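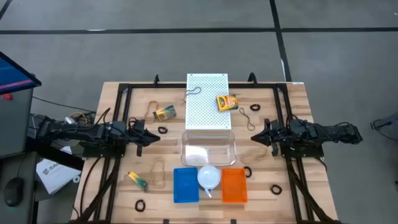 By Kofi Kpodo

Chapter 4
Colour, Wax and Pigment: The Story of Things That Make Marks

Most of us can remember the smell of a new packet of crayons before we can remember any particular drawing we did with them. It is a waxy, slightly sweet smell, and I have met grown adults (sensible ones, with mortgages) who will lift the lid of a box in a newsagent and have a quiet sniff when they think the shop is empty. I start with the smell because it tells you something useful about what a crayon is. You are smelling the binder, the stuff that holds the colour together and lets it travel from your hand to the page, and binders are going to keep us company for the whole of this chapter.

In Chapter 3 we looked at dyes, which dissolve in a liquid and soak into the fibres of a cloth. A pigment behaves differently. It is a fine solid powder that stays solid, no matter how long you stir it, and if you rub some dry ochre onto a sheet of paper most of it will fall straight off again when you pick the sheet up. (Do try this, but do it outside, and please don't wear anything you're fond of!) To make the powder stay put you need something sticky or greasy to carry it. Egg yolk will do the job, and so will linseed oil, gum from an acacia tree, or beeswax. Change the binder and the very same red earth becomes tempera, oil paint, watercolour or crayon.

Wax was being used this way long before anyone thought of handing it to children. Painters in Roman Egypt worked with coloured beeswax on wooden panels, a method we call encaustic, and the portraits they left behind still have a warmth in the skin tones that makes you want to lean in close. The wax crayon as we know it is a much younger thing, and it owes a great deal to paraffin, a wax that is refined from petroleum. Paraffin was cheap, it was nearly colourless, and it set hard enough to be handled by a four-year-old without turning to mush in the fist.

My own interest in all this began at Bradmont, the little colour works where I took a job one February, straight out of university and with no idea what I was doing. The foreman put me on the mixing floor, next to a kettle that held enough melted wax for 3,000 sticks, and told me to watch the greens. Greens were trouble. The pigment was heavier than it looked and liked to sink, so a batch that was stirred lazily came out pale at one end of the run and nearly black at the other. I ruined 2,670 sticks in a single morning – I know the figure because it was written on the whiteboard above the tea urn, where it stayed until winter.

That sinking is called sedimentation, and it is the first of the ideas we will work through properly. From there we go on to particle size, and why grinding a pigment more finely can change its colour as well as its texture. After that comes opacity, where we ask why a white crayon shows up so well on black paper while a yellow one often looks muddy. The last section is about lightfastness, or how well a colour stands up to the sun, and you'll need a north-facing windowsill and a bit of patience for that one if you live in Australia as I do.

You won't need much equipment. A few wax crayons of any make, some cartridge paper, a kitchen grater, a hand lens and an old saucer will see you through nearly all the activities. Work with an adult when there is melting to be done, and never leave warm wax by itself on a stove – it catches fire more readily than people expect.

Before you turn to Section 4.1, take two crayons of different colours and press each one firmly onto paper. Look at the marks through your lens. Write down whether the colour sits in the hollows of the paper or on the raised parts, and keep your notes, as we'll be coming back to them when we talk about texture.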